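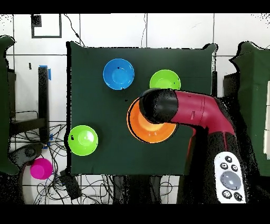 Head camera view, gripper over the orange bowl.

Review: Rirkitz two-view imitation learning package
Gualtiero Sartori, 4 Jul 2023

Rirkitz is a training and inference package for tabletop manipulation. It takes teleoperated demonstrations, aligns a head camera stream with a fixed camera stream, and trains a policy that predicts short chunks of arm motion. The method's one departure from its predecessor, Fitbridge, is a learned weight that decides at each chunk how far to trust each view. The authors claim this helps when the arm covers the target in one of the cameras. I tested that claim on bowls and cups.

Installation took a morning. The documentation covers the software well and the camera calibration poorly. The two streams must share a clock, and the alignment tool accepts a badly drifted recording without a warning. I lost a batch of demonstrations to this and had to record them again. The final training set was 710 demonstrations, all collected on one arm at one table. Training ran overnight on a single workstation.

Two tasks were used. In the first, the arm picks up a cup and stands it in a named bowl. In the second, it places another cup on top of the first. Bowls that are not part of the instruction stay on the table as distractors, and their positions were changed between trials.
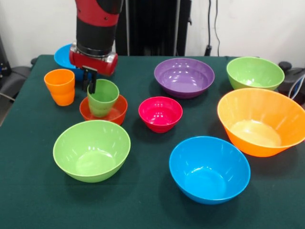 Release height matters more than I had expected. A plastic cup let go slightly high tips against the side of the bowl, and the policy has no recovery behaviour for a cup lying at an angle. It goes on to the next chunk as though the cup were upright. Fitbridge does the same. The manual suggests adding corrective demonstrations, and I think that advice is sound, but it belongs in the quick start section and not in an appendix.

Single placement was run for 60 trials and failed in four. Three of the failures were tipped cups. The fourth was a wrong bowl: the instruction asked for one green bowl by position and the arm went to the other. Two bowls of the same colour remain a weak point, and the language module seems to give colour far more influence than words such as "left" or "behind".

Stacking was run for a further 60 trials and succeeded in 33. Most of the losses came at the second release, where a small sideways error in the first cup carries over to the next. 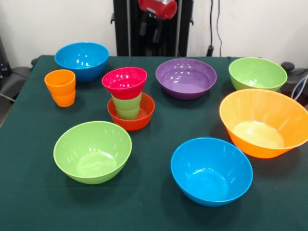
Stacking task: magenta cup on green cup, in the red-orange bowl.

With the view weighting switched off, single placement hardly changed and stacking became clearly worse. I take that as support for the authors' claim, with the reservation that I repeated the comparison on one trained model only. The weight logs are easy to read and show the fixed camera being favoured late in the approach.

The Mittal exporter, sold separately, converts the logs to a spreadsheet. I would not pay for it. The Skotow viewer is included and does enough.

Rirkitz is worth the effort for groups that already have two calibrated cameras and a backlog of demonstrations. For single placement alone, Fitbridge is simpler to set up. The version tested had no support for a third view, and I have not tried it with anything heavier than a plastic cup.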